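Re: [oldpapers] Sermon manuscripts – sorting the Nogueira boxes
Posted in December by Odair Xavier

Dear all,

Thank you for the kind replies to my last note, and apologies to those of you who wrote privately and have been waiting. The heating at the Akthorpe reading room was off for most of the month, and I do my slowest thinking in a coat.

On Mirico's question:

> Are the prayer booklets in the Nogueira gift catalogued
> one by one, or as a single lot? I am looking for funeral
> sermons in Portuguese, bound or unbound, and would
> rather not order up all the boxes if I can help it.
> Also, does anyone know the paper?

One by one, I'm glad to say, though it took two of us and a great deal of tea. The gift runs to 704 items, and nearly 30 of them are sermons in one form or another. Most are fair copies in a neat, upright hand. A few are drafts, with whole paragraphs struck out and better ones squeezed into the margins, and I confess those are the ones I love. You can follow a preacher changing his mind about a verse from Job, going back to his first idea, and then crossing that out too!

The funeral sermons are together in box 20. Please ask for the box by number, as the old shelf list calls them "discourses" and the desk staff will look for them under D. Item 965 in the older numbering is the one you'll want first. It has a Hebrew title line, a Portuguese text, and a short poem at the end that I haven't managed to place. The last leaf is in a different hand, perhaps a pupil's.

As for the paper, I can only speak for the ones I have held up to the window. There is a watermark with a crown in several of the larger gatherings, and none that I could find in the small ones. If anyone on the list has tracings to compare, I would be very grateful, and I will happily pay the postage both ways. 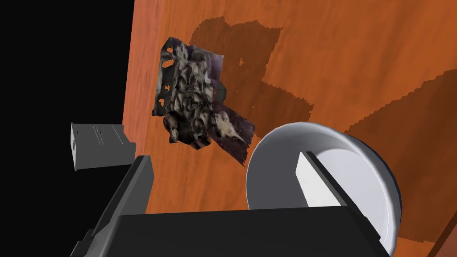

NOTES FOR VISITORS

The reading room opens at ten in the morning and closes for lunch, so an early start is worth the trouble. Bring pencils. The Nusex finding aid is now on the desk in a blue binder, with my corrections in the margins (please add your own, and sign them, so I know whom to pester). Loose leaves should stay in the order you find them, even where the order is plainly wrong – I'm still working out which mistakes are ours and which are the binder's.

I hope to send round a first list of opening lines before the spring, starting with the wedding sermons.

With warm wishes to everyone,
Odair

Contact the list owner | Copyright of messages remains with their authors | Back to top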